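23 June 2025

Second pass over the equipment sheet for next year. The request has to be in before September, and the version I left on Friday had two errors in the gripper section. The wear parts were entered once under consumables and again under spares, and the shipping line from Fokis covered one crate where the quote lists two. Both corrected. The total moved by less than I feared.

Gripper line first. The current entry is for one further set of soft fingers with housing, to go on the wrist mount we already have. Tavares quotes the set complete. Fokis quotes fingers and housing separately, and the housing lead time is 7 weeks. I have put down Tavares for the first set and left Fokis as the alternate.
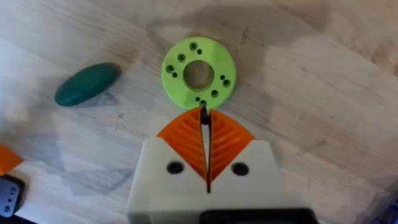
Finger replacement needs its own line. Last year it was buried in general shop supplies and got cut with everything else there. My estimate is 2 sets per arm per year, based on the maintenance log, and I would sooner carry one spare set over than stop for a delivery. The orange ribbed fingers are the ones to standardize on for small flat parts such as the green printed ring, where a wide rigid jaw needs a different approach angle. Test parts themselves cost next to nothing. We print them in house and the filament sits under a different code, so the ring and its relatives stay off this sheet entirely.

Then the arms. The sheet assumes the two-arm bench stays as it is through the year and that the second bench is bought as a copy of it. I went back and forth on this. A copy means the same mounts, the same cable lengths, the same spares drawer. It also means the same weak points, mainly the cable that hangs in the work area. Hernley offers a routing kit, clips and sleeve, for 100 per arm. I added it for both benches.

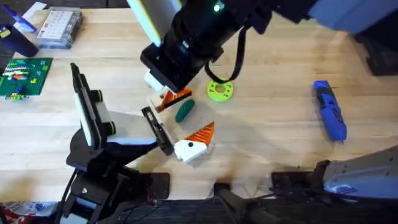
The remaining question on the second bench is the top. A solid wood top is heavy, stiff and cheap, and takes clamps anywhere along the edge. The aluminum profile table in the Nuton catalog is flatter and has slots, but with leveling feet and freight it comes to about 2,000, and the slots only matter if fixtures move every week. Ours do not. Wood again, with the mounting blocks ordered at the same time so that the hole pattern is drilled once. Note to self: get the block drawing out of the old folder before ordering. The one in the shared folder has the wrong bolt spacing.

Power and networking for the second bench are not on the sheet. Facilities wants them as a separate request with a floor plan. The plan is drawn but not dimensioned. Half a day, probably Wednesday.

Grippers on the second bench: parallel jaws for both arms to start, finger pads as a recurring item. Pads are cheap enough to order by the bag. I left the jaw travel unspecified until the object list is settled. Cups and other upright containers set the upper limit, and the small printed pieces set the lower one.
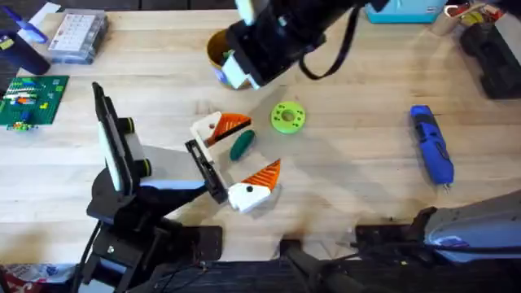

Purchasing wrote back at four that a recurring item cannot share a line with a capital item, even when both come from the same supplier on one quote, and that the service contract should be moved to operating costs before anyone signs. They also asked for a second quote on the arms. Fair enough, although only Tavares sells that mount.

So the sheet splits again. Capital: arms, housings, bench top, blocks. Operating: fingers, pads, cable kits, service. I am not sure the cable kits belong there – will ask. Quote request to Fokis drafted, not sent. The Tavares quote is still missing the tax line.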